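Setting Up the Clesar Hand-Held Gripper for Thin Film and Bags

Applies to: Clesar hand tool, standard and long-finger versions
Time needed: one morning for a first setup
Skill level: you should be able to use a hex key and copy files from a memory card

This guide covers getting a Clesar hand-held gripper ready for recording demonstrations with thin plastic: shopping bags, mailer pouches, food wrap and similar. The quick start card that Jotaritz packs with the tool assumes you will be picking up boxes and cups. Film behaves differently, and a few of the default settings need to change before you record anything you want to keep.

What you need

The Clesar tool and its battery
The 2 mm hex key from the kit
The Mater recording app, installed on a laptop
A memory card with free space
A table you can clear completely
A stack of the bags you plan to work with, all the same type to begin with

The kit with the tool, charger, card and case sells for $1,935. The long fingers are a separate order at $212 a pair. You can do everything in this guide with the standard fingers, but the long ones are easier to get under a bag that is lying flat.

Step 1. Check the fingers

Close the grip slowly with nothing in it. The finger tips should meet evenly. If one side arrives first, loosen the set screw at the base of that finger by a quarter turn, push the finger into line, and tighten it again. Do not use thread glue here. You will be adjusting these again.

Wipe the tips with a dry cloth. Skin oil on the tips makes film slide, and you will spend a long time blaming the spring for it.

Step 2. Lower the spring tension

The tool ships with the spring in its firm position. Open the side cover and move the spring end to the next slot down. The grip should now close under light pressure from two fingers. If you have small hands, you may want the lowest slot, but then the grip opens slowly and you have to wait for it before each new pick.

Close the cover and squeeze ten times to settle the spring.

Step 3. Zero the grip width

Connect the tool to the laptop and open Mater. Go to Device, then Grip, then Set Zero. Hold the grip fully closed until the number stops moving, and press Save. Open it fully and press Save again.

Do this after every spring change. A bag is so thin that a small error in the closed reading looks the same as holding something, and your files will show a grip where there was none.

Step 4. Set up the table

Clear the table and put one bag on it. Turn off any fan that blows across the surface. Close the window too.

Overhead light is fine, but avoid a single bright lamp pointed at the bag. Shiny film throws back hard highlights that wash out its edges. We had the best results with a lamp turned toward a white wall.

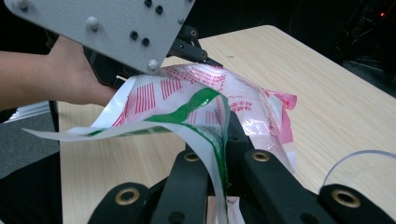
Film is easiest to pick up where it is already bunched, so before you start, crush the bag lightly and let it fall. Look for a fold that stands up from the table. Bring the fingers in low on both sides of it and close on several layers at once. Printed bags are the best choice for practice. On a white bag with red stripes and a green line along one fold, you can follow the color down into the grip and see which part of the film you have hold of, where a plain bag gives you only highlights to go by. Keep your wrist level as you close, and stop squeezing once the tips meet resistance.

Step 5. Record a test run

Press Record in Mater, wait for the tone, and do one pick. Lift the bag to about the height of your elbow, hold it for 2 seconds, and put it down. Let go completely before you move your hand away. Stop the recording.

Play it back. The grip width line should drop, stay flat during the hold, and rise again when you release. A line that creeps downward during the hold means the film was slipping. Go back to Step 1 and wipe the tips again, then try a thicker fold.

Step 6. Record the real set

Change the starting shape of the bag between runs. Crush it, fold it once, drape it over itself. If you flatten it the same way each time, you will have a lot of copies of one run.

Replace the bag when it goes soft or tears. Worn film hangs differently from new film, and it is better to note the change in the Mater comment box than to guess at it later.

Common problems

The bag sticks to a finger after release. This is static, mostly in dry weather. Wipe the fingers with a slightly damp cloth and dry them.

Mater shows "width out of range." The zero was saved with the spring in a different slot. Repeat Step 3.

The recording stops early. The card is full or too slow. Magagula, the shop we buy cards from, lists the ones that work under the Clesar accessories page. An unlisted card can record for up to 2 minutes and then quit without a warning.

The grip squeaks. Put one drop of light oil on the pivot. Keep oil off the finger tips.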